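Tray, bench surface, and where the small screwdriver goes

I had a question from Dougal Munro after the post on drawer dividers. He wanted to know why I work over a tray at all when I have a full bench surface, and whether the patterned covering makes it harder to find things. The second answer is yes. The first answer mostly follows from it.

The bench corner is covered in two patterns. The horizontal surface is a marble pattern, pale gray with beige and brown veining. The walls are a terrazzo print on white: pink, blue-gray, mustard, black. I picked them separately, several months apart, and they were never tested together. The marble came first and was chosen because the previous surface, a flat white, showed every smear of grease and threw the lamp straight back into my eyes. The lamp is rated at 2,000 lumens and sits low. With the marble pattern the glare is still there but it is broken up, and I stopped moving the lamp every ten minutes.

The cost is camouflage. A zinc-plated M2 screw on flat white is visible from across the room. On gray veining it is visible if you already know where it is. Anything brass disappears into the beige patches. Black oxide screws are better, except near the thin dark lines, where one lying parallel to a line can be missed on two passes. I know this because in February I stripped down an old Unance label printer straight on the bench and spent most of an evening looking for one screw with my cheek near the surface and a flashlight held flat.

The flashlight trick works, by the way. Put the beam almost parallel to the surface and look for the shadow. A printed pattern has no height, a screw does. It works less well near the wall, where there is no room to get the beam low from the back side.

The terrazzo print is less of a problem than I expected. Nothing rests on a wall. It does affect depth judgment slightly when I reach toward the back corner, and the small black flecks look enough like dropped washers to make me check. I would choose a plainer print next time, or the same print at a larger scale. The larger blobs read as wallpaper. The flecks are what the eye stops on.

So, the tray. Requirements as I wrote them down:

One solid color that does not occur in steel, brass or black oxide.
Flat bottom, so a screwdriver does not settle in a groove.
Sloped sides, so a screw can be dragged up and out with one fingertip.
Long enough inside for the small screwdriver to lie down completely.

Yellow satisfies the first one better than I thought it would. Brass against saturated yellow is the weak case, but the highlight on the metal gives it away. I tried a blue tray from Skiltanen before this and the color was fine. The sides were vertical, though, and getting the last screw out meant tipping the tray over my palm, which is how the last screw ends up on the marble.

The driver stays in the tray during a job. This is the only rule I keep consistently. Before, it went on the bench to the right, and then under a cloth, and then I was using the wrong size because it was the one I could see. I lay it along one long side with the handle toward me. That leaves the rest of the bottom for parts and means I can pick it up without looking.

Corner first, then the tray with the driver in it.
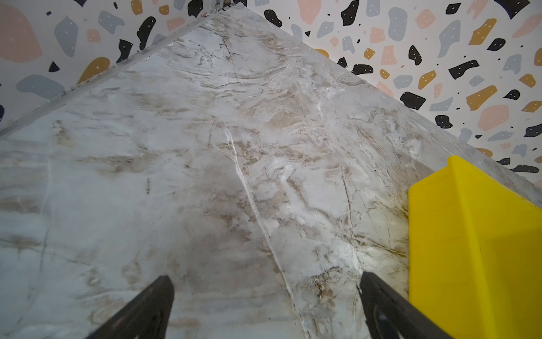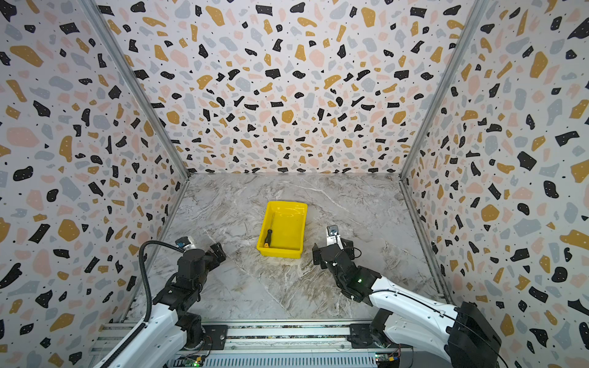

Things I have not solved. A light tray slides when you push a part against the side, and I have not settled on a fix. Rubber feet raise it by more than I like. A square of shelf liner under it holds well but leaves a faint mark on the surface that takes alcohol to remove, and I would prefer not to be wiping a patterned covering with alcohol every week. I have a sheet of thin silicone on order from Pamov and will cut it to sit 8 mm inside the footprint on all sides, so that no edge shows and nothing collects against it.

The other open item is magnets. Dougal suggested gluing a strip under the bottom at the far end to hold steel screws in place. I am against it for now. The tip of the driver points that way, it would pick up some magnetism over time, and I do enough work near small speakers that I would like at least one driver that has none. If I do it, the strip goes at the near end, under the handle, where the shaft does not reach.

The missing printer screw turned up under the left foot of the lamp. It had presumably been there the whole time. I had already replaced it with one from an assortment box, slightly too long, which bottomed out before the cover closed. I have since swapped them back and the cover sits flush again. The long one went into the jar with the other odd lengths, which needs sorting.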